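3.2 Household sorting and the bottle return rate

The survey form was mailed to 2,056 households in the Stuvden district, and 1,875 of them sent it back. Each form asked what the household did with empty drink containers during the past month. Answers were grouped by where the containers ended up: the curbside bin, a store return point, the trash, or some other use in the home. Forms with more than one box checked were placed in the group the household had marked as most common.

We asked people to count only plastic bottles that had been emptied. Glass and cans are covered in Section 4. A bottle kept at home for watering plants or storing oil was entered as reuse, even if the household planned to return it later. This follows the coding rules in Tannous's earlier report on the Mahasneh neighborhood, with one change: we did not separate clear plastic from colored plastic, as few people filled in that part of the pilot form.
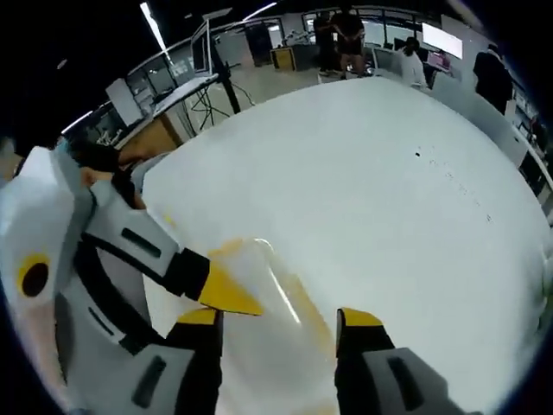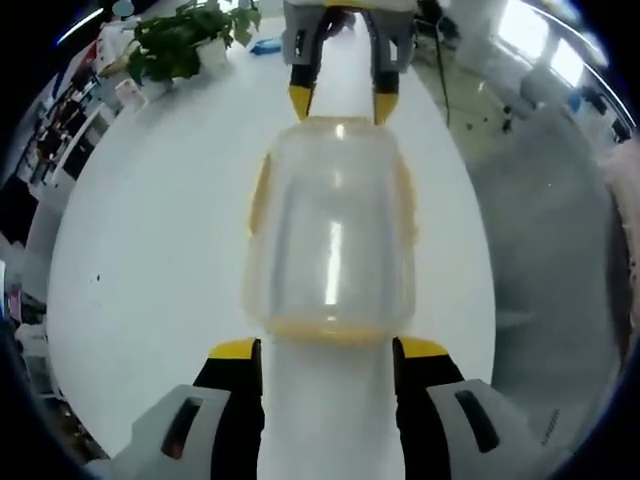

Figure 3. A white surface (first) and a clear plastic bottle on its side on a white round table (second).

Households living within a short walk of a store return point used it more often than those farther away. The gap was largest for people without a car. Several wrote in the margin that they saved bottles until they had enough to make the trip worthwhile, and that storage space was the main limit. Apartment residents mentioned this more than people in houses did.

The deposit at the time of the survey was 30 cents per bottle. It was raised to 60 cents in November, after the forms had been collected, so the results describe behavior under the lower amount only. Stores run by Tullero also gave a paper coupon with each return. We could not remove the effect of the coupon from our data.

Contact: Raghda Tannous, Redix Research Office | Copyright Redix | Back to top

Last updated: September 7, 2020

Comments

marit_k: Was the form sent to student housing too? I can't find it in the methods section.

Dov: The coupon issue deserves its own table. My store stopped giving them out and the line got a lot shorter.

P. Lindqvist: Section 4 link is broken for me.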